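Witalton Home & Hobby Board > Storage and Organizing > Shared table, small stuff keeps piling up at the back

beigetable70
Posted October 23, 2020
We have one long table that everybody uses. It's 70 inches long and I'd like to keep it as one clear work surface. The trouble is the back half. Small things get set down there and stay there. Bags, scissors, pens, a tall jar, a red dish that was supposed to hold the small things and mostly doesn't.

I cleared it completely in February and it lasted a few weeks. I don't want drawers under the table and I can't put anything on the wall. Looking for ideas that cost under $70.
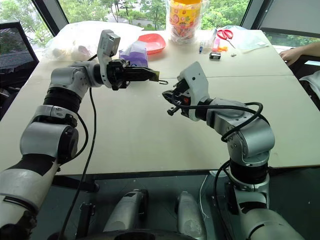
Back of the table, jar with the orange lid and the red-handled scissors

Before anyone asks, the jar stays. People like the jar.

pinelatch
Reply #2
That's not bad compared to mine. I would start with the bags. A clear bag lying on a table takes up three times the space of what's in it. Put the contents in a second jar with a lid, same height as the one you have, and put the two side by side at the back edge.

The red dish is too shallow for what you want. Things roll out or sit next to it. Get something with a two or three inch side.

mudroom_mike
Reply #3
Disagree on the jars. Tall jars are good for one kind of thing that you take from the top. For mixed small stuff they are terrible, you end up dumping the whole thing out to get at the bottom. Keep the bags but stand them up in an open bin. Pekham makes a plain one that's the right depth. I have four.

pinelatch
Reply #4
An open bin turns into the same pile with walls around it. I had the Pekham ones and gave them away.

mudroom_mike
Reply #5
Then you had too many things in them. One bin, one kind of thing.

oakandtwine
Reply #6
Scissors should not be lying flat. Get a heavy cup, put the scissors in handles up and the pens next to them. A mug works. It has to be heavy or it tips when somebody pulls the scissors out. Barndale had a stoneware crock for $18.40 but any thrift store will have something.

Also measure how much of the table you really need for work. Mine is 184 cm and I put a strip of masking tape the whole length, a hand's width in from the back. Small stuff lives behind the tape. People do respect it, more than I expected.

beigetable70
Reply #7
Thanks, the tape is a good idea and I can do that tonight. I'm with mike on the jars, I think. The stuff in the bags is mixed and I'd never see what's at the bottom.
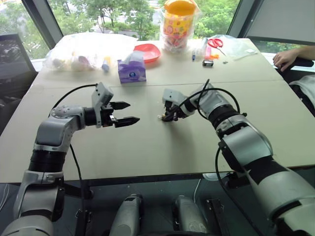
The tissues have to stay within reach, so whatever I do has to leave a spot for the box. I could put it on the left end next to the bag and move the jar over, then use the right end for a cup with the scissors and pens. The red dish could go back to the kitchen. I'm not sure about the little bottle with the blue cap. It's small enough to go in a bin but it would fall over in there.

oakandtwine
Reply #8
Put the bottle behind the tissue box. Done.

pinelatch
Reply #9
I'd keep the dish and put the bottle in it, plus the little pink and orange things. Flat stuff out, upright stuff in.

vasylenko_shelving
Reply #10
We sell a low riser that sits along the back of a table and gives you a second level. The Vasylenko 210 would be too long for yours but the shorter one is 76 cm and you could use it at one end. Tissues on top, bin underneath.

mudroom_mike
Reply #11
A riser is one more surface to leave things on.

beigetable70
Reply #12
Going with tape, one bin and a mug for now. I'll look at the riser if the mug gets full. Does the masking tape leave a mark if it stays down for months?

oakandtwine
Reply #13
Mine did a little. Use the blue painter's kind and change it every couple of months.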